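Service à thé miniature Portela, coloris beige uni
Référence : Portela 99
Fabricant : Darnenach
Fiche mise à jour le 24 août 2025

Ensemble de dînette monochrome pour coin jeu, maquette ou décor de vitrine. Aspect mat, sans motif ni filet de couleur.
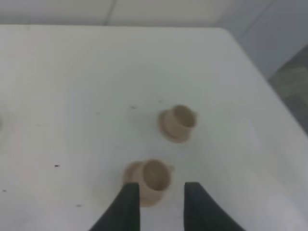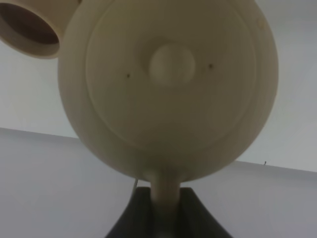
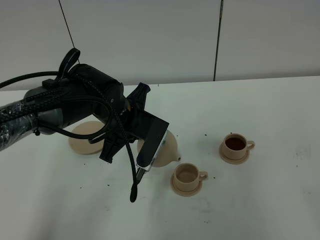
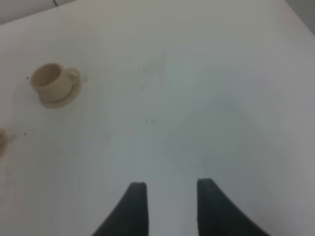 Tasses à anse latérale, série beige. Vues sur plateau blanc, sauf la deuxième : détail d'un corps sphérique sur pied étroit.

Caractéristiques
Tasse : ouverture ronde orientée vers le haut, une anse, base élargie formant soucoupe.
Teinte : beige chaud. De légers écarts de ton sont possibles d'un lot à l'autre.
Surface : mate. L'intérieur paraît plus foncé que l'extérieur sous un éclairage latéral.
Masse de l'ensemble emballé : presque 700 g.
Usage : décoratif et jeu d'imitation. Ne convient pas aux boissons ni aux aliments.

Entretien
Chiffon doux légèrement humide. Ne pas passer au lave-vaisselle. Les poudres abrasives laissent des zones brillantes sur le fini mat.

Conditionnement
Carton simple, calage papier. Carton de regroupement sur demande à partir de 200 ensembles. Expédition depuis l'entrepôt de Plerkotbridge sous sept jours ouvrés.

Pièces de remplacement
Les tasses sont vendues à l'unité. Indiquer la référence de l'ensemble et le numéro de lot imprimé sur le carton. Les lots antérieurs à avril peuvent présenter une teinte un peu plus claire.

Contact technique : Rafia Shaikh
Commandes professionnelles : Kamran Virk, bureau de Curncombe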